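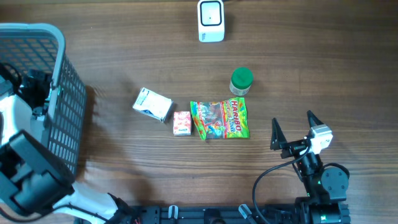 January, 6:40 a.m.

Boiler pressure 1.3 bar cold, same as last night. I bled the upstairs radiators again before coffee. The one in the small bedroom gave a few seconds of air and then clean water. The landing one gave nothing. I am leaving the system alone until the weekend and will only read the gauge morning and evening.

The return line is still the problem. With the pump on its middle setting the flow pipe gets too hot to hold and the return stays lukewarm for the first half hour. Veronica Crăciun came by yesterday after work and put her clip thermometer on both. She thinks the balancing valves were never set after the extension went on, and that the three radiators nearest the boiler are taking most of the flow. I had been blaming sludge. Her advice was to balance first and flush only if that fails, as a flush is a full day and a lot of wet towels.

Started on it last night. Method, so that I can repeat it:

All thermostatic heads off, all lockshields fully open, system cold. Run the boiler and write down the order in which the radiators warm. Kitchen first, then hall, then living room, then a long gap, then everything upstairs. Close the kitchen lockshield fully and open it a quarter turn. Wait for it to settle, read the flow and return tails, and adjust until the difference is near 20 degrees Fahrenheit. Move to the next one in the order.

Kitchen took four adjustments. Hall took two. The living room valve is seized and I did not force it. Penetrating oil on the spindle at 9 p.m., another dose this morning. If it will not move by tomorrow I will have to drain down and replace it. Stinberg stocks the right pattern for $13, which is cheap, but the drain cock is behind the washing machine and I would like to avoid that.

Even with two of the three set, the back bedroom was warm by 10:15 p.m. It has not done that this winter.

Gas meter: 318 units used since the last bill, against 200 for the same stretch last year. Part of that is the cold spell and part is me running the heat all day now that I work from home. I cannot separate the two with one meter. I should have been logging outdoor temperature from the start. Began a column for it today: 24 degrees on the porch at 6:30.

Paula Manole returned my call about the attic. She can look at the insulation later in the month but wants the hatch cleared first. She suspects that the old batts have settled and says adding a second layer crosswise would do more than anything I am doing with valves. Probably correct. The valves cost me only time, so I will finish them anyway.

Other: hall window latch still loose, needs a longer screw. Paid the water bill. Slept badly, the pipes tick as they cool and I lie there working out which one it is. I think it is the run under the landing where it passes through a joist with no clearance. A strip of felt might fix it if I can get the board up without splitting the tongue.

7:25 a.m. Living room valve turned slightly with the small wrench. More oil, will try again at lunch.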